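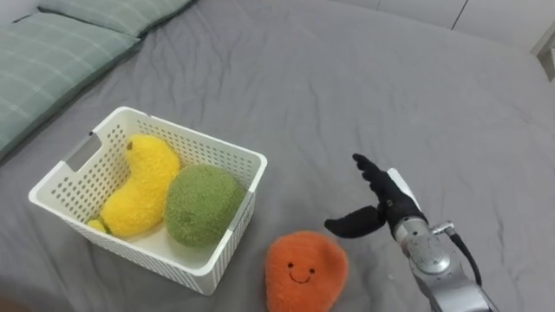 旧物交换日,九月这次改地方了

先说重点:这次不在Fonstead,改到Garside一楼,下午两点开门,五点收。Fonstead那边在修屋顶,九月肯定用不上。

上次换出去147件,比想的多。童装走得最快,毛绒玩具其次,书剩了一堆。所以这回书限量,每家最多5本,教辅不收。词典可以。

玩具请先洗再拿来。带电池的把电池抠掉,缺零件的写张条子贴上。上次有套拼图,1000片的,拿回去才发现少一角,人家拼了两个星期……

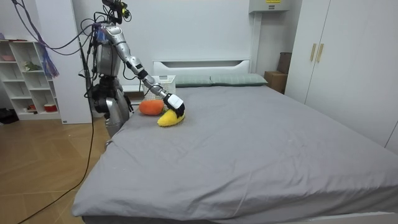 床品也收,床单被套枕套都行,枕芯不要。尺寸写清楚,别只写“大床”,回家铺不上又得退。洗过叠好,用绳子扎一下就行,不用塑料袋。

换物券还是老办法,一件一张,当场用完,不留到下次。小朋友自己来换的也给券,大人别代领。门口排队请靠右,左边要留给推车。

搬桌子还缺人手,中午十二点半到,管一顿饭。饭是Kandix送的,有素的,要的话提前讲。报名找Jordan Pearce,留言就行,别打电话,他白天接不了。

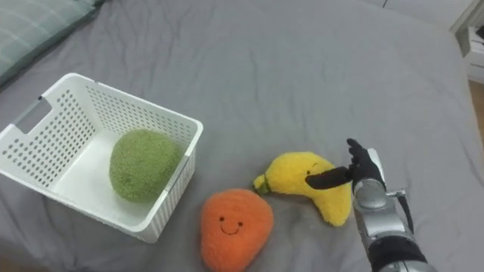

停车和路线

Garside后院能停60多辆,满了就停Jitetti对面,走过来五分钟。坐公交的在老邮局下,别座过站。下雨照常,东西自己包好。剩下没人要的当天带走,我门没地方放。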